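Search this gallery Search Go

Filed under: Table Displays, Trays & Trinkets, Before and After

The big round tray, and what goes on it

Hi again! Meenakshi Panicker here, and yes, this page is about trays. One tray in particular. If you've been following the Drorkora pages for a while you'll know I have a weakness for anything round and shallow that you can arrange small things in, and this summer I finally gave in and put the biggest metal one I own to proper use.

I've been helping my friends at Galita dress the little spots between the seats, the places where people put their bags down and look around for something to look at. Galita is a big bright room with lots of tables and chairs in it, and when a room is like that, the small stuff gets lost. You can set out the sweetest little card and it just disappears. Put the same card in a tray with a shiny rim and suddenly everybody leans over to see what it is. I don't know why it works. My mother did it with keys and coins and we all thought she was being fussy (sorry, Mom).

The tray came from Branen, the secondhand place behind the hardware store, and I paid for it along with a box of odds and ends I've mostly given away by now. Nearly 275 pieces in that box, if you count the buttons! I kept the tray, a couple of plates and a stack of cards, and those are what I've been shuffling around ever since.

A few things I've learned, in no special order.

A plate inside a tray looks much better off to one side. I always start with it in the middle, out of habit, and then I stand back and it looks like somebody's lunch. Slide it over and you've got room for the flat things.

Plain beige is a friend to bright colors. I tried a patterned plate first and it fought with everything. The plain one went in and the orange thing I'd picked out got to be the star – one spot of color is plenty for a tray like this.

Cards want something to lean on. The rim will do it if the card is stiff enough. Thin paper slides down during the afternoon, and then you come back and find it flat on its face, so I've started keeping a couple of thicker ones just for this job.

Something with a dark border helps too. Pale card, pale plate, pale everything looks lovely up close and like nothing from six feet away. I have a soft spot for tree drawings with lots of branches, the kind you could trace with a finger, and a black edge makes them stand right up.

And please try your tray on the floor at least once. I know, I know. But you see it from straight above, which you never do on a table, and all the gaps show. I did two whole layouts on the floor before I was happy, and then my friend at Kakakhel (she does the window over there) came by and moved one card an inch and it was better. Annoying!

I'm planning another round in October, with leaves if I can find some that won't crumble. If you've got a tray of your own going, send me a picture, I'd love to put it up with mine.

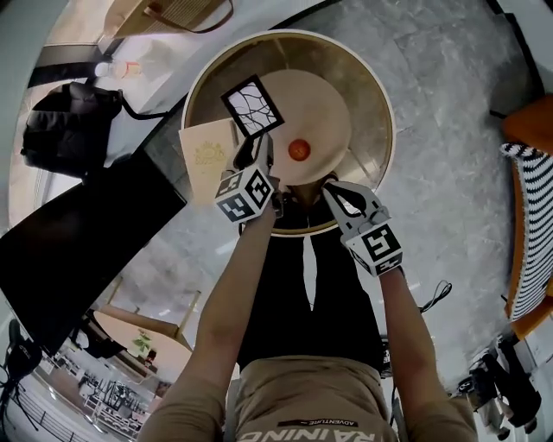
The tray on the gray marbled floor, with the beige plate over to the right, a little orange ball on it, and the black-bordered tree card being held over the other side – the cream one is leaning on the rim.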